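Losimside reprint and spring update

April 8, 2024
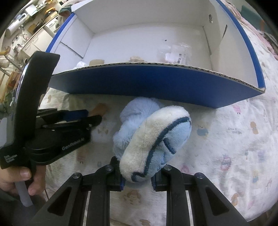
Where the reprint stands

The second printing of Losimside is at the printer in Osuvthorpe. The proofs were approved last week after two rounds of corrections, most of them in the equipment tables and the chapter on river travel. Print time is quoted at 6 weeks, so finished books should reach our warehouse in the second half of May. Shipping starts as soon as the pallets are checked in. If you ordered through a local game store, your copy goes out with the store's order and you don't need to do anything.

The rules have not changed. Page numbers match the first printing except in the index, which has been redone. Both printings can be used at the same table. Changes you may notice:

- Encumbrance is now explained on the same page as the carrying table.
- The sample town map has its missing scale bar.
- The Ferryman's second ability costs two favor, as it always did on the character sheet. The book said one.
- Spell durations are given in turns throughout. A few were still in minutes from an early draft.

The PDF will be updated on the day the books ship. Anyone who already owns it can download the new file from their account page at no charge. Old bookmarks should keep working, apart from those that point to the index.

Prornik playtest

Prornik, our mountain supplement, is open for a second round of playtesting. The first round told us that the weather rules took too long and that the avalanche table came up far more often than it should. Both have been cut down. Weather is now one roll per day of travel - you can ignore it below the tree line if you like.

We are looking for groups of 4 players plus a game master who can finish the opening adventure before the end of May. It takes most groups two sessions. You will need the Losimside core book in either printing. Send us the name of your group and the time zone you play in, and we will reply with the packet and a feedback form. Please fill in the form even if you stop partway through. Knowing where a group quit is useful to us.

Groups from the first round are welcome again, but please start with new characters. The starting gear has changed enough that the old ones will be short on rope and lamp oil.

Nina, the solo game

Nina will be a small book for one player, written with the same dice and the same favor rules. The text is finished and with the editor. We don't have a date or a price yet. There will be a preorder page but no crowdfunding campaign for this one - it is short enough to pay for out of regular sales.

Several people have asked if Nina characters can be brought into a regular Losimside game. They can. An appendix covers the conversion, and most of it is a matter of copying the numbers across and picking a home town.

Address changes

If you have moved since you placed your order, update your address in your account before the end of April. After that the labels are printed and we can't change them.

Contact us | © 2024 Losimside | Back to top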